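4.2 Clearing the table: what counts as rubbish

Much of the earlier work on household sorting treats the clearing of a table as a simple job. A thing is either kept or thrown out, and the person is assumed to know which. We doubted this from the start, and the material from the Kandthorpe kitchens has done little to change our minds.

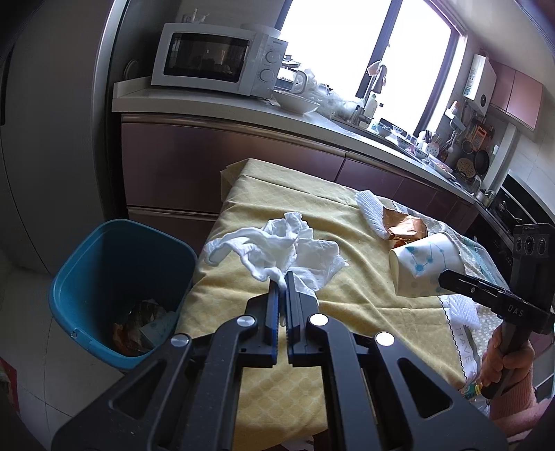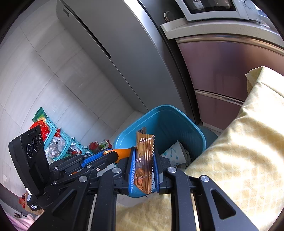
Figure 3. Clearing a kitchen table with a yellow cloth. First: a paper towel, a paper cup and a foil wrapper on the table, with a bin at its left. Second: a foil snack packet held over a wastebasket with a paper cup in it.

4.3 Three kinds of item

For coding we used the scheme set out in the Baxter handbook, which divides what is found on a table into "spent," "in use" and "resident." A spent item has done its job and is expected to go. An item in use is one that somebody will want again before the next meal. A resident item lives on the table all the time. The scheme is tidy, and we suspect that its tidiness explains much of its appeal.

Paper cups and snack wrappers gave the coders almost no trouble. A cup lying on its side, as in the first view of Figure 3, was coded as spent by every coder who saw it. We would caution against reading much into that. A cup on its side is probably empty, but the coders were never asked whether it was empty. They were asked whether it was rubbish, and they seem to have answered from its position and from the fact that it was paper. The same cup standing upright might well have split them.

Cloth is where the scheme begins to strain. The table in the first view has a tablecloth, a printed placemat, a white knitted cloth and a piece of white mesh cloth, and it also has a bunched paper towel. To a person in the room the difference between paper and knitting is plain. On the coding sheet it was less so. Soft white items made up 190 of the 3,389 items in the full set, and they drew far more than their share of disputes. The handbook's advice is to code cloth as resident "unless soiled," which assumes that the coder can tell. From a still view we do not think a coder can, and we have left such items marked as open.

The handbook is also silent about layers. A knitted cloth lying over a placemat could be there for good, or it could have been put down a minute earlier. One coder treated every upper layer as in use and every lower layer as resident. This produced neat tables and we do not believe them.

4.4 The bin as evidence

It is tempting to let the bin settle the matter: whatever is in it was rubbish. The Londness study (our main point of comparison) takes this line throughout. There are two problems with it. First, a bin with things already in it tells us little about when they got there. In the first view of Figure 3 there are brown scraps and a light blue piece of paper in the bin, and we have no grounds for saying that they came off this table. Second, people make mistakes. In 46 cases an item was taken back out of a bin after being dropped in, and under the Londness rule each of these would have been scored as correctly thrown away.

Nor is an item held over a bin the same as an item thrown out. The second view of Figure 3 was coded as "disposal" by some coders and "carrying" by others, and we side with the second group. The packet is over the wastebasket and it is upright. What followed has to be taken from the rest of the record, and a coder who works from single views should not be filling it in.

We are also unsure about the value of bin placement as a measure. The Zostomar guidelines, in the June revision, ask for the bin to be "within reach of the table" but give no distance. A bin on the floor beside the table shortens the job and may invite people to throw out more than they otherwise would. We tried to test this by moving the bin to the far wall in 10 kitchens. The results went in both directions - fewer items thrown out in some homes, more in others - and the sample is too small to say anything further. We report it mainly so that others do not repeat it at the same size.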